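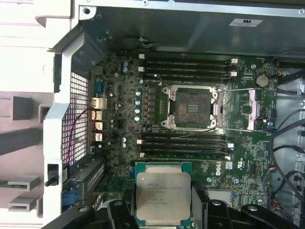 An Intel Xeon processor and an open socket on a Dell motherboard.

PRESS RELEASE
30 May 2018

"Fully upgraded" office computers: Korska asks sellers to show their working

Korska, the independent buying advice service for small firms and schools, today publishes its review of adverts for second-hand and refurbished office computers. We read 134 of them. In 60 the machine was called "upgraded", "boosted" or "like new inside" with no mention of which part had been changed, what it had been changed from, or who had done the work.

We have no quarrel with old computers. Plenty of our own members run on them. Our quarrel is with a word that adds to the price and commits the seller to very little.

The review, called Ustska, was started after members sent us invoices they could make no sense of. One school had paid extra for a "performance pack". When the bursar asked what was in the pack, the reply was a link back to the advert. A small accountancy practice was told that its machines had "professional-grade processing", a phrase that could cover almost anything sold to an office since the turn of the century.

Lucinda Ridgeway, who led the review, said: "If a garage told you it had improved your engine and wouldn't say how, you'd keep your card in your pocket. I don't see why a computer is different. The answer we got most often was that customers don't want the detail. The customers who write to us do want it, and they wanted it before they paid."
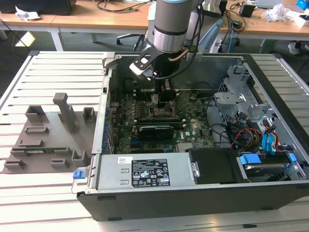 Changing a part in a desktop computer is often sold as something close to surgery, and the fee is set to match. We are doubtful. Some jobs do need care, and a processor is one of them, as the contacts in a socket can be damaged by a clumsy hand. Others are a good deal plainer. Many office cases are built to be opened by the people who look after them, and a row of blue latches beside the rear wall, next to a graphics card sitting in its slot, doesn't suggest a design meant to keep the owner out. We would like sellers to price the fitting of each part on its own line, so that buyers can judge whether the charge is fair.

The review is also sceptical of benchmark scores. Where adverts gave a score, they seldom said which test had been run, or whether it had been run on the machine for sale or on another of the same model. A number with no test behind it is decoration. The same goes for "up to", which turned up beside speeds, storage and, in one case, the length of the warranty.
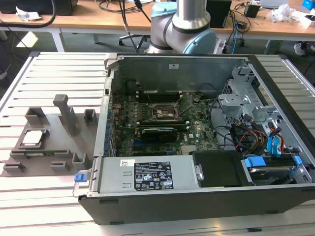
Desktop tower with the side panel off and the processor socket empty.

Korska wrote to the firms behind the adverts with the vaguest wording. Clirov replied that "upgraded" was a term widely understood in the trade. We asked for its own meaning of the term and were sent 3, which did not agree with one another. Zeng said it would look at its wording and gave no date. We will report on any change when we see it on the page.

Zihan Yuan, who dealt with the replies, said: "I was told twice that it was too much trouble to list the parts. They had to know what they'd put in to order it. Copying that on to the advert is a few minutes' work."

Korska is asking sellers for two things: a list of every part replaced, with the maker and model of the old and new part, and a plain statement of whether the replacement was new or used. We are not asking for a badge or a kitemark. We have seen enough badges.

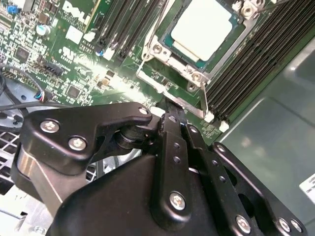
A processor in its socket on a Dell board.

Buyers are advised to ask for the parts list in writing and to compare it with the machine on delivery.

ENDS

Notes to editors
Adverts were read as they appeared on sellers' own websites during May. Auction listings and private sales were left out.
Korska takes no payment from computer makers or sellers.
Copies of the Ustska review are available from the Korska press desk on request.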